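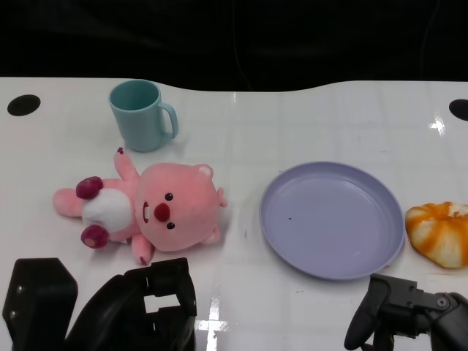
Slide 1: Hello and who I am

Morning everyone. Lise Simard, I run the preserving evenings at Nolberg, and I have been asked to talk about marmalade for half an hour, which is a bit like asking a dog to talk about walks.

Say thanks to Garnet Girard for the fruit on the side tables. Please take some home! I can't carry it back on the bus.

Ask for hands up: who has made marmalade before? Who has made it and ended up with syrup? (Mine goes up too. Keep it up longest.)

Slide 2: Why January

Seville oranges come in just after Christmas and they are gone by March, sometimes well before. You can't put this job off until the weather picks up, and I love that. Grey afternoon, steamed-up kitchen, radio on, the whole house smelling of orange peel.

They are horrible to eat raw. Pass one round, cut, and let people lick it if they're brave. All that sourness is what stands up to the sugar later. A sweet orange makes a nice enough jam but it tastes flat to me.

Freezing: yes, you can, whole, in a bag. Add one extra lemon to the pan when you use them as they set a little less well.

Slide 3: The recipe

Read this out slowly, people will be writing.

One kilo of Sevilles, 2 lemons, 2000 g of sugar, two and a half litres of water. Plain white granulated is fine. I have tried it with fancy sugar and it just went murky.

Squeeze the fruit, keep every pip and all the stringy middle, tie those up in a square of muslin. Slice the peel as thick or thin as you like. Everything except the sugar goes in the pan overnight.

Next day, simmer until the peel squashes between finger and thumb. Two hours, often. DON'T rush this bit. Once the sugar is in, the peel won't soften any further, and I learned that with a whole batch of Folard orange bootlaces. (Folard was my first flat, terrible cooker, tell the story if time.)

Slide 4: The set

My favourite part. Squeeze the muslin bag hard between two plates, over the pan. That cloudy gloop is the pectin and you want all of it, so get properly stuck in.

Sugar in, low heat, stir until you can't feel any grit. Then boil it fast. Big pan, never more than half full, it climbs.

Cold saucer test. Saucer in the freezer, blob on the saucer, wait a minute, push it with a finger. If it wrinkles, stop. Take the pan off the heat while you're testing! I've lost more batches to dithering over a saucer than anything else.

Leave it to stand for a quarter of an hour before potting or the peel all floats to the top.

Slide 5: Things to add, if you must

Whisky: 100 ml, stirred in right at the end. Ginger, chopped small. Black treacle, one spoonful, for a dark one that is wonderful on porridge.

Garnet puts cardamom in his. I was rude about it for years and I have now eaten two jars of it.

Slide 6: Tasting

Three open jars, thin cut, thick cut, dark. Toast should be coming out of the kitchen by now, check with the door. Clean spoon each time please.

Questions while they eat. Someone always asks about cutting the sugar. You can go down a bit, but it'll be runnier and needs to live in the fridge.

Recipe sheets by the exit, 30 printed, share if we run short.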